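Skarkanum Forums > Automation > Safety and Good Practice
Thread: Written rules for two-arm shelf restocking cells
2 replies hidden — log in to see all

paucar_line
Posts: 200
Trying to get our bench rules down to one page before July. Cell is two arms, short conveyor on the left, wire shelf with chips and drinks. People work right next to it. Draft so far:
Nothing on the table that isn't product or fixture.
Cables tied back from the gripper, checked every shift.
Feet and hands behind the tape while arms are live.
Arms parked open and low before anyone reaches in.
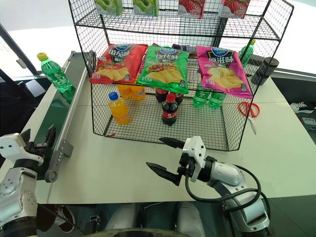 Last one is where we argue. My lead wants a hard stop button press every time, even to straighten one bag. I think parked plus hold-to-run is enough at our speeds. What do you all do?

bumdale_tech
Posts: 3,851
Hard stop. Every time. "Parked" is a software state and software gets restarted by whoever is at the laptop.
Also rule one, do you mean it? Scissors on the bench, right by the shelf. Red handles. Seen the same at every site I ever visited, box cutters, tape, somebodys coffee. Either enforce it or take it off the page. A rule people walk past all day makes the others weaker.

paucar_line
Yeah fair. Scissors get a hook on the wall.

Werer
Posts: 30
Disagree on hard stop for everything. We tried it. People got sick of the restart and began reaching in without pressing anything, way worse. Now we do 2 levels: reach over the conveyor = hold-to-run, reach into the shelf = full stop. Been fine.
And write down what happens when an arm is holding something. Everybody has a rule for an empty gripper. Bottle in the air over the belt, somebody standing beside it with something in their hand — is that person allowed to be there? Ours says no, step back till it's released.

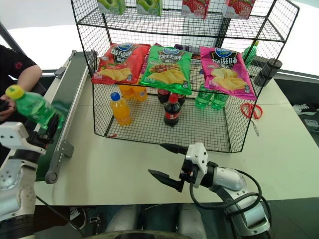
Same goes for the power-off case. If your gripper opens on power loss you want to know where the bottle lands before you pick the handoff spot. Put it in the doc, one line.

bumdale_tech
Ok the held item rule I like. Stealing it. Still not sold on the two level thing, people forget which zone they are in. Does your risk assesment actualy cover it or was it a shop floor decision?

Werer
Covered. Separate sheet for each zone, signed. Took us around a month.

paucar_line
Can you post the sheet? Blanked out is fine.

Werer
Will ask. Don't hold your breath, our office is slow.

mesh_and_belt
Posts: 12
Cable thing — "tied back" is too vague for a checklist. A loop by the wrist needs some slack or you kill the connector. We wrote a max loop size and "must not touch table or shelf at any pose". Run the arm thru its full reach once at start of shift and watch the cable, not the gripper.

paucar_line
Good, changing that line now. So new version: full stop for shelf, open question on the belt, held item = step back, cable run at start of shift. Will put v2 up tonite after I talk to my lead.

bumdale_tech
Add shoes under the table edge. Tape line on the floor is no use if it's drawn where people have to stand to do the job.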